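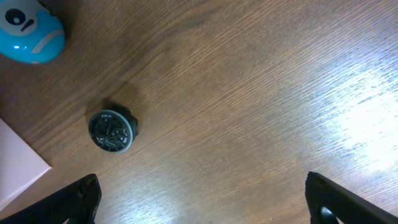 *A small black wheel on a wooden table at the Tustmont Toy Library.*

The Tustmont Toy Library lends 1251 toys to families in the Irgate district. Every one of them passes over the same table in the sorting room when it comes back. Nneka Adebisi has managed that room for the past two years, and she spoke with the library newsletter on 1/5/18 about what happens between one family and the next.

"People imagine we check for damage," Ms. Adebisi said. "We do, but most of the work is matching. A toy comes back in a bag with pieces from three other toys, and somebody has to know where each one goes."

Wheels are the most frequent strays. They come off cars, tractors and pull-along animals, and they travel in coat pockets. The library recorded 2660 returns last year, and Ms. Adebisi estimates that a loose part of some kind was found with a good share of them. Each part is laid on the table by itself and compared with the inventory sheets before it is put in a drawer.

"I ask the staff to set a wheel down on its side first," she said. "You look at the rim. Black tires are all alike until you turn them over, and the rim is what tells you the set."

The table was chosen by Isamu Ueda, who fitted out the sorting room when the library moved from Dorow Street in August. He had considered a white work surface and decided against it.

"White shows dirt, but pale pieces disappear on it," Mr. Ueda said. "On brown wood you can find nearly anything. The drawback is the light. In the afternoon one side of the table shines so strongly that you have to move over to the other end, and I would put it farther from the window if I did the room again."

Parts that cannot be matched are held for 100 days. After that they go to the repair bench, where Edvin Nordin uses them to return incomplete vehicles to the shelves. He does not insist on an exact replacement.

"The size has to be right and the axle hole has to be right," Mr. Nordin said. "If the rim is a different pattern from the other three, I note it on the card. I have not had a child complain yet. Parents ask now and then."

Ms. Adebisi said she would like families to look under car seats and sofa cushions before returning a toy, and to hand in any part they find, even months later. Pieces may be left at the front desk or at the Cabello branch during opening hours. No fee is charged for a part that comes back late.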